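HIST OF GAMES 219: Tables, Boards and Rules
Lecture 4 – Three in a Row, Five in a Row, and Why Lines Are So Satisfying
Instructor: Yuk-lan Ko
Sep 17, 2018

Before we start

Reading responses for last week are graded and in your folders. Lots of you wrote about the race games, and I loved how many of you went home and played one with a relative instead of just reading about it. Please keep doing that! The reading for this lecture is the first half of the course packet chapter on alignment games. If you haven't got to it yet, these notes will make sense without it, but the section on mills will go faster if you have a board in front of you.

What we mean by an alignment game

An alignment game is one where you win (or gain something) by getting your pieces into a line. That's a wide net. Tic-tac-toe is in it, and so is gomoku, and so is the whole family of mill games, where making a line doesn't win on the spot but lets you take one of the other player's pieces.

We'll use three questions to sort them:

1. Where can a piece go? Any empty space, only certain spaces, or only the lowest open space in a column?
2. Do pieces move after they're placed?
3. What does a line get you? The game, a capture, or points?

Write these on the inside cover of your notebook. We'll use them again when we get to territory games, and they'll be on the February worksheet for anyone taking the second half of the course.

Tic-tac-toe, taken seriously

I know, I know. You've all played it and you all stopped around third grade. But look at how much there is in it. Nine spaces, eight winning lines (three across, three down, two diagonals). The center sits on four of those lines, each corner on three, each side space on two. That one fact explains nearly everything you learned by instinct as a kid: center good, corners pretty good, sides weak.

With careful play by both people it's always a draw. Try working out the proof at the table with a partner. You don't need any fancy math, but you do need symmetry. There are nine opening moves on paper, and only three that are different once you allow yourself to turn the board or flip it: a corner, a side, the center. Suddenly the job is small enough for a napkin.

The word to remember here is FORK. A fork is a move that makes two threats at once, so the other player can only block one. Every game in this lecture is really a game about forks. Once you start seeing them you'll see them in chess, in checkers, even in the way people argue.

Three men's morris

Same board, more or less, but each player gets only three pieces, and once they're all down you slide them along the lines. Rules differ from place to place about whether you can slide to any empty point or only to a neighbor. We'll play the neighbor version.

What changes? The board never fills up! Tic-tac-toe runs out of room and ends in a draw. Three men's morris can keep going and going, and you find yourself trapped in little dances, stepping back and forth, waiting for the other person to get bored. Players often ban the center for the first move, and when you try it without the ban you'll see why in a minute or two.

Nine men's morris

This is my favorite game in the first half of the course, so forgive me if I run long.

The board is three squares, one inside the other, joined at the middles of their sides. That gives 24 points. Each player has nine pieces. First you take turns placing them, then you take turns moving along the lines. Three in a row is a "mill," and every time you close one you take an opposing piece off the board (not one that's in a mill, unless there's nothing else to take). Get the other player down to two pieces, or leave them unable to move, and you've won.

Things to watch for in class:

– The running mill. You have two rows set up so that one piece shuttles back and forth, opening one mill and closing another on the same move. You capture every single turn. It's brutal and wonderful.
– Mobility. Beginners love the corners because they look safe. A corner point touches only two others. The middle points on the center square touch four. Count your moves as well as your mills.
– Flying. In many versions, a player who's down to three pieces may jump anywhere. Some people think it's a charity rule. I think it makes the ending much more interesting, and I'd like you to argue with me about it in section.

The game was played very widely in medieval Europe, and you'll find boards cut into church benches and stone seats. Be careful with dates, though. A board scratched into a stone can be far younger than the stone! We had a good example in the Drernmont slides: the wall is well dated, the scratches are not, and the older guidebook treats them as one thing. If you use a scratched board as evidence in your paper, say what the evidence can and can't hold up.

Shakespeare has a lovely line on it too. Titania, in A Midsummer Night's Dream, complains that "the nine men's morris is fill'd up with mud." So people were cutting big boards into the turf and playing outdoors, and a wet summer ruined them. I find that such a vivid little glimpse of ordinary life.

Five in a row

Now to gomoku. Black and white stones, a big grid of lines, place on any empty crossing, first to five in a row. No moving, no capturing. It takes ten seconds to teach.

The first player has a huge edge. Strong players felt this long before it was proven by computer in the 1990s, and the tournament game of renju grew up partly to fix it. In renju, Black (who goes first) isn't allowed certain double threats and can't win with six or more in a row, while White can. It feels odd the first time – two people at the same board playing under different rules – but it works very well.

Some vocabulary you'll need:

Open three: three in a row with space on both sides, so that one more stone makes an open four.
Open four: four in a row with both ends free. It can't be stopped unless the other player is about to win first.
Four-three: a single move that makes a four and an open three together. A fork again!

Dropping instead of placing

So far all our games are flat. Stand the board up and you get gravity, and gravity changes the first of our three questions. In Connect Four, sold since 1974, the grid is seven columns wide and six rows high, and you choose only a column. The piece falls to the lowest open space. Four in a row wins, in any direction.

Seven choices at most on each turn sounds tiny next to gomoku. But every piece you drop also gives the other player a new space to stand on, right on top of yours. You can have a winning space sitting there in the fourth row and be unable to use it, with both of you refusing to fill the space underneath. Near the end the columns run out and somebody has to give in. Who has to give in depends on odd and even rows, and working this out is a real pleasure. As a rule of thumb, the first player wants threats on odd rows and the second player wants threats on even rows.

It was solved in 1988, by two people working separately. The first player wins by starting in the center column. Start in a column right beside the center and perfect play is a draw. Start further out than that and the second player can draw at least, or win outright if you went to one of the four outer columns nearest the edges.

Does "solved" mean "dead"? I don't think so at all. Knowing that a win exists is a long way from finding it with a friend staring at you across the table. We'll come back to this with checkers, where the perfect result is a draw and people still play it with great feeling.

A note on house rules

When you interview somebody for your fieldwork assignment, ask what they do when the rules run out. Who goes first in the next game? Can you take a move back? What if a piece gets knocked over? Written rules hardly ever cover this, and families have strong opinions! One of last year's best papers, on the Hauser family's morris board, was almost completely about who was allowed to fly and at what age.

For next time

– Play at least three games of nine men's morris with the same partner. Keep a record of the placing phase for one of them. Point numbering is on the back of the packet.
– Bring a draft question for your fieldwork. One sentence is fine.
– Room change for section only: we're in Nidura 2, down the hall from the map library. Boards will be set out already.
– The Nurnia reader is on reserve at the front desk. Read the chapter on mancala if you want a head start. It's a joy.

Questions for section

Is a mill a goal or a tool? Does your answer change between the placing phase and the moving phase?

Pick one game from this lecture and change the answer to exactly one of our three sorting questions. Play the result twice. What broke?

Why do you think lines of three, four and five turn up so often, and lines of two or seven so rarely?

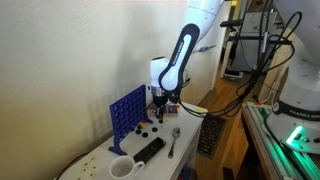 Fig. 1. A standing grid for Connect Four, with its rows of round holes.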